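Trustholm Vehicle Hire – Lultcombe depot
Brake and running gear check, small van fleet
Van 2, long wheelbase. Date of check: 2024-02-20. Mileage on clock 3,391 since last full service (trip counter, reset by the workshop in July).

Codes: OK / ADV = advisory, look again next time / FAIL = off the road till done / N/A. Comments in the box please, not on the back.

1. Before lifting

1.1 Walk round, look for leaks on the ground – OK. Dry where it was parked overnight.

1.2 Tyre pressures cold – ADV. Nearside rear low again, 6 psi down on the other side. Pumped up, valve cap was missing, new one on. If its down again next check then wheel off and in the tank, not just more air.

1.3 Tyre tread and sidewalls – OK fronts. Rears OK but wearing on the outer shoulder. Not near the limit. Old kerb scuff offside front sidewall, no cords, no bulge.

1.4 Wheel nuts, all present and tight – OK. Torque wrench used. One nut offside rear has a rounded corner, will be a pig to get off at the roadside. Replace when one turns up.

1.5 Wheel brace, jack and locking key in van – FAIL at first, now OK. Locking key was in the office drawer. Put back in the door pocket. Please leave it there.

1.6 Pedal feel, engine off – OK, firm after a few pumps.

1.7 Pedal feel, engine started with foot on – OK, drops slightly as it should, servo working.

1.8 Handbrake travel – ADV. 6 clicks. Holds on the yard slope loaded. Was less than this last time so it is moving.

2. Front brakes

2.1 Pads, nearside – ADV. Inner pad noticably thinner than outer. Slide pins cleaned and greased, bottom one was stiff. Should even out now but wants watching.

2.2 Pads, offside – OK. Even both sides, plenty left.

2.3 Pads, make and type – Flukach standard, both sides. Don't mix with the Ticona set on the shelf, those are for the short wheelbase and the ears are a different shape. They will go in if you shove them. Don't.

2.4 Discs, surface – OK nearside. Offside has light scoring, can feel it with a nail, no lip worth mentioning. No blue patches.

2.5 Discs, run-out – OK. Checked with dial gauge as drivers reported shudder coming down the hill into Lultcombe. Within limits both sides. Cleaned rust off the hub face offside and refitted. Shudder not felt on road test, see 5.3.

2.6 Disc thickness – OK both. Measured away from the lip, four places each.

2.7 Calipers, leaks and dust boots – ADV. Nearside boot has a small split at the top. No fluid. Kit to be ordered. Not one to leave over another winter with the salt.

2.8 Flexi hoses – OK. No cracks when bent, no chafe. Lock to lock done both ways.

2.9 Anti-rattle clips – OK. One was in upside down offside, turned round. Probably the squeak.

3. Rear brakes

3.1 Shoes, nearside – OK. Linings good, lots of dust. Brake cleaner and a rag only, NO airline. Mask on.

3.2 Shoes, offside – OK as above.

3.3 Drums – OK. Slight ridge both. Adjuster needed backing off to get offside drum over it.

3.4 Wheel cylinders, boot lifted and looked behind – OK nearside. ADV offside, bit damp, not a drip. Wiped and marked with paint pen so next person can tell if it is new.

3.5 Self adjusters – ADV. Offside ratchet lazy. Freed and copper greased sparingly, clicks now. Ties up with the handbrake travel at 1.8. Do not wind up the cable to cure it, do the shoes first.

3.6 Handbrake cables – OK. Outer sleeve rubbed near the tank strap, inner not showing. Moved clip along.

4. Fluid, pipes and warning lights

4.1 Reservoir level – OK, between marks. No topping up needed.

4.2 Fluid condition – ADV. Tester showed amber. Two years since last change going by the sticker. Book full change, all four corners, furthest first. Fresh sealed bottle, not the half one in the cupboard.

4.3 Steel pipes – OK mostly. Surface rust on the run over the rear axle, scraped back to bright metal, no pitting. Waxed.

4.4 ABS light, on then off – OK. Goes out with the others.

4.5 Wheel speed sensors and wiring – OK. Nearside front plug had green on one pin, cleaned, dry grease in.

4.6 Pad wear lead – N/A this model.

4.7 Stored fault codes – not done before lifting. Done after on the handheld. One old code, rear speed sensor, cleared, not come back. Prints from the handheld are tiny, copy the number out by hand.

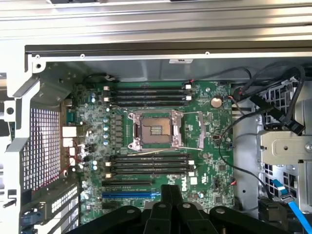

5. Road test

5.1 Low speed stops in yard – OK. Pulls up straight. First one a bit grabby, surface rust coming off, then fine.

5.2 Hands light on wheel, from 30 – OK. No pull.

5.3 Long gentle stop downhill – OK. No shudder, tried twice. If it comes back warm and loaded then look at offside disc again before anyone starts buying tyres.

5.4 Handbrake on slope, both directions – OK. Holds.

5.5 Noise – ADV. Faint scrape nearside rear on full left lock, maybe backplate. Gone by the end of the run. Listen out.

5.6 After test, hand near each wheel (not on it) – OK. None hotter than its partner.

5.7 Wheel nuts re-torqued – OK.

6. Result

Van fit for hire. No FAIL items open.

To order: caliper boot kit nearside front, one wheel nut, brake fluid sealed bottle.

Next check due in 4,000 miles, or sooner if the pedal changes or shudder reported. Look first at 2.1, 2.7, 3.4 and 3.5.

Key back on hook 2. Trolley jack is weeping from the ram, tagged, dont use it – axle stands are fine.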